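Looking After a Pale Wooden Table

Workshop and Home, tips collected by Barnabás Gál

A light table shows everything. Tea rings, biro, the grey patch where people rest their wrists. Most of it comes off with very little effort if you deal with it the same day, and most of the damage I see is done by the cleaning.

Daily wiping

Use a soft cotton cloth, wrung out until it no longer drips. Wipe along the grain and go over it again with a dry cloth. Leave kitchen spray for the worktop. Scouring pads, even the white ones, will dull the finish in a season, and the dull patch can't be polished back.

For greasy marks, put a small squirt of washing-up liquid in 1000 ml of warm water. Dip the cloth, wring it hard, wipe, rinse the cloth and wipe again. If the surface still feels tacky, the soap wasn't rinsed off.

Rings and spots

White rings are damp trapped in the finish. Lay a folded tea towel over the ring and pass a warm iron across it, no steam, for a few seconds at a time. Lift and look between passes. Stop after 20 seconds in all and let the table cool before trying again.

Black rings have gone through to the wood and will not lift this way. On solid wood they can be sanded out. On veneer, leave them alone or ask someone who does it for a living.

Solid or veneer?

Look at the end of the table. If the grain on top carries on down over the edge as end grain, it is solid. If there is a thin line where the top meets a separate strip, it is veneer. Zoltán Deák, who taught me refinishing at Kelemen, would not let anyone pick up sandpaper until they had checked all four sides. When sanding solid wood between coats of oil, 380 grit is fine enough. Two thin coats are better than a thick one.

Things left standing

Sunlight changes pale wood, and whatever sits in one spot will leave its outline. Move bowls, cushions and cloth cases every week or so. Never leave damp fabric on the table overnight. Rubber feet are worse, as some of them react with lacquer, so stick felt pads over them.

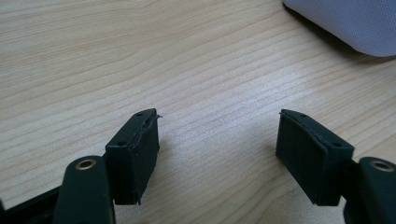
Tindangate Home Notes, issue 2, page 20

With a grain like this, long wavy lines that close up into ovals across the middle, follow the general direction of the lines and don't try to trace each curve. The wood varies from cream to tan, so test any oil or wax on the underside first. The darker streaks can take more colour than the light ones.

Check your work with your head low and the light coming across the top. Smears show up at that angle which you'd miss standing over it.

Wash cloths without fabric softener.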